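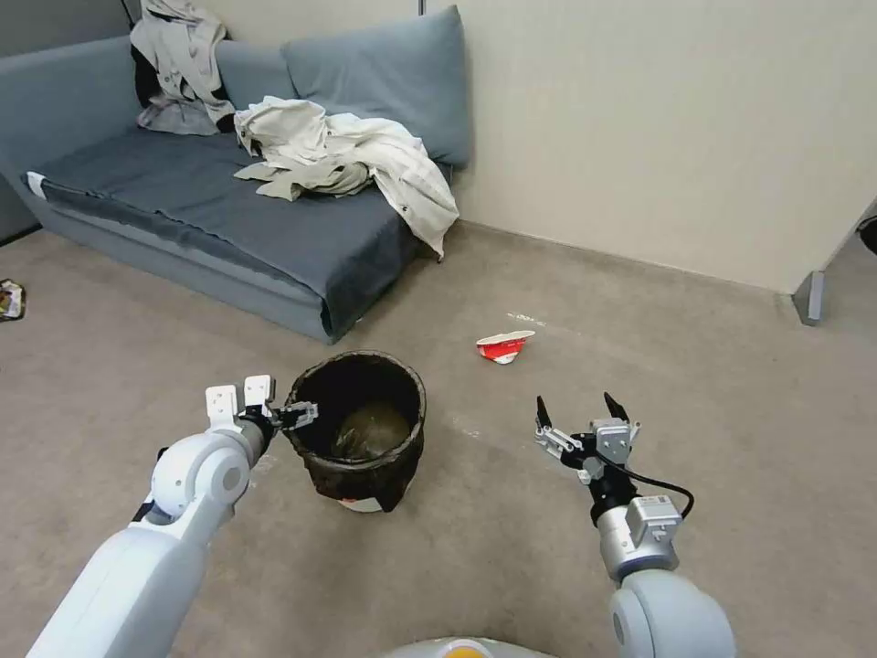 Where do clothes go when they are too clean to wash and too worn to put away? Mostly onto the nearest soft furniture, and they stay there longer than their owners think.

4. The in-between garment

4.1 Resting places

We came to this part of the study expecting a footnote and found our favorite chapter. The diaries kept by the 50 Pludstead households were designed to record washing: what went into the machine, how full the drum was, how the load was dried. We had added one free line at the bottom of each page for "anything else about clothes today," and people filled it, and then wrote up the margins. Of the 2,133 garment entries in the finished set, a large share concern things that were not being washed at all. They were being kept somewhere, for later, in a state that English has no good everyday word for. (The Totetti pilot used "halfway clothes," which we like very much and have borrowed.)

Halfway clothes have their own geography. Chairs come up constantly, as the older literature on bedrooms would predict, but the sofa was a wonderful surprise. It is wide and soft, it sits on the route between the front door and everything else, and it lets a jacket be put down without being folded. Clothes pile up easily on such a surface (Figure 1). One diarist called her sofa "the waiting room," and another, in a different street, used the very same phrase. 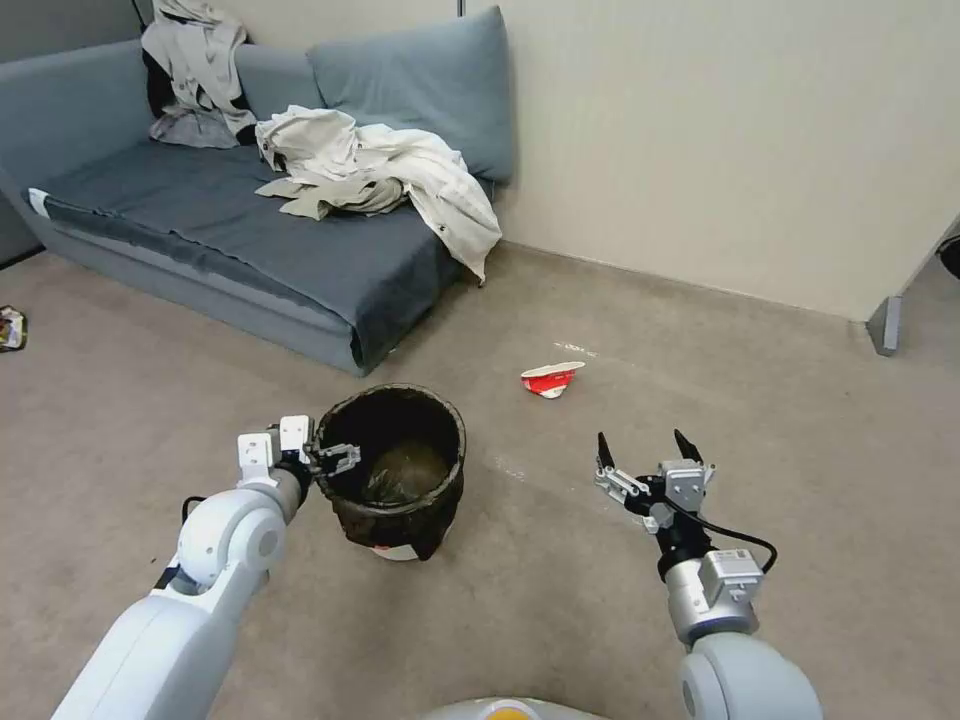 Does a garment on the sofa get washed sooner than one in a drawer? Later, in most of our diaries, so long as its owner kept walking past it.

Figure 1. Light-colored clothing heaped on a fabric sofa.

4.2 Why sight matters

This result delighted us, and it took several rereadings of the diaries before we trusted it. We had assumed that a pile left out in the open would nag at people and end up in the machine. What the diaries show is a kind of daily review. A sweater in view gets picked up, sniffed, shaken out and worn again. A sweater in a drawer has no such second chance; when it comes out, its owner can't remember its history and washes it to be safe. "I don't know what I did in it last," wrote a retired bus driver, "so in it goes."

Drying complicates matters. In October, when radiators in many of the homes were still off, clean laundry often sat on the same furniture as halfway clothes, and the two got mixed. Several families then rewashed the lot. Homes with the Akgül folding rack did this less, though they also tended to be the larger homes, and we would not want to lean on the comparison. The Jatico diary form, which we adapted, has only two boxes for a garment, "clean" and "dirty," and it is easy to see how the halfway pile has slipped past earlier surveys. We added a third box. Please copy it!

Age mattered less than we expected. Participants over 65 kept halfway clothes just as happily as students did, but they were more likely to hang them on a door hook and to use the word "airing." The younger diarists said "floordrobe" and "the pile," usually with some embarrassment, even where their habits were saving them a good deal of washing.

4.3 A reading from outside the team

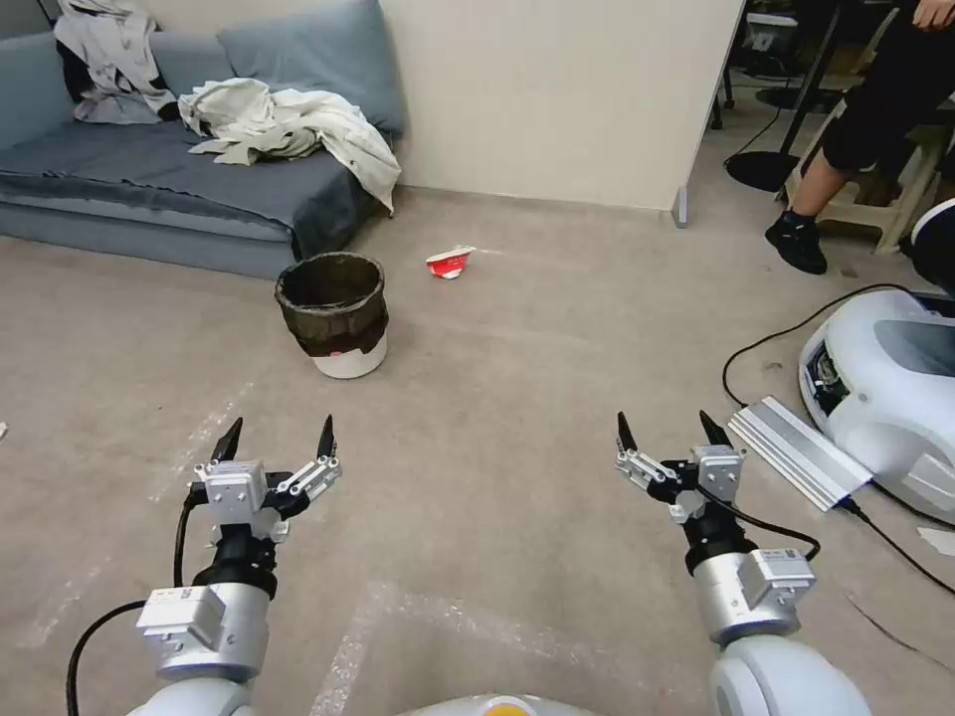

Iraklis Christodoulou, commenting on a draft of this section, felt that we had been too quick to credit eyesight. In his view smell does most of the work, and a garment spread over an open surface simply airs better than one shut in a drawer, so that it passes the sniff test more often whether or not anyone has been looking at it. He asked for the door hooks to be treated separately from the sofas.

We think he has a very good point. The diaries can't settle it, as we never asked people to note whether a garment was laid flat, bunched up or hung. A bunched shirt in full view would be the ideal case: plenty of looking, very little air. The next round of the diary will have a line for it, directly under the third box, and we can hardly wait to read what people write there.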